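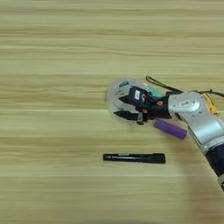 Filed under: Work stuff, Spreadsheets

23 February 2023

So I've finally got to the bottom of the missing orders, and I'm writing it all down while I still remember which buttons I pressed, mostly for me in July when it happens again.

If you've read this blog before you'll know we moved our order handling over to Selen last year. I like Selen, mostly. The search is quick and the screens don't make my eyes hurt. What I don't like is the import from Koval (our old stock system, which we still need for the warehouse side), and this week it decided to swallow 153 orders without a word. No error, no email, just a cheerful green tick at the top of the page saying the batch was complete!

I only noticed when a customer in Skomitz rang to ask where her delivery had got to. I typed in her order number and got nothing. I tried her postcode and got nothing again. Then I went into Koval and there she was, large as life, marked as sent across to Selen the night before.

My first thought was that the export had stopped halfway, so I ran the whole thing again. Don't do that. All the orders that had gone in perfectly well the first time went in a second time, and I spent the rest of the morning deleting doubles by hand with a cup of tea going cold next to me.

After lunch I did what I should have done first and opened the export file in a plain text editor. The file had 1673 rows in it, so Koval had done its bit. Then I sorted by the reference column and the problem was staring at me. Every missing order had a reference longer than 20 characters. Our Plastitz branch had started adding the branch name and a little note on the end of theirs, which is quite sensible if you're the one packing the boxes, and Selen just skips any row where the reference is too long. It does write this down, to be fair, but in a log under Settings, then History, then Show skipped, and that last tick box is off by default. Why would you have it off??
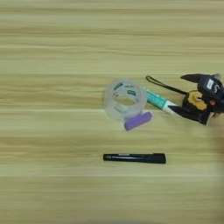 Parcel tape on the table.

Anyway, the fix. In Koval, go to Exports and open the template you use for Selen (ours is called "nightly new", there's also a "nightly" which is dead and which I keep meaning to remove). Click on the reference field and choose Trim, put 20 in the box and save. Then, and I missed this twice, you have to click Publish as well or it carries on using the old version.

For the ones that had already been skipped I filtered the file down to just those rows, saved it under a new name and imported it by hand with "create only" ticked. It took 2 minutes. I checked the Skomitz lady's order first and it was there, with the right address and everything.

One thing I haven't sorted is what happens if two references are the same once they've been trimmed. I think Selen would treat the second one as an update to the first, and that could get messy. I've asked Plastitz to put their notes in the comments field for now and they were very nice about it.

I've also turned on Show skipped and set it to send me the list every morning. Next job is the returns import, which has its own template and its own ideas about dates.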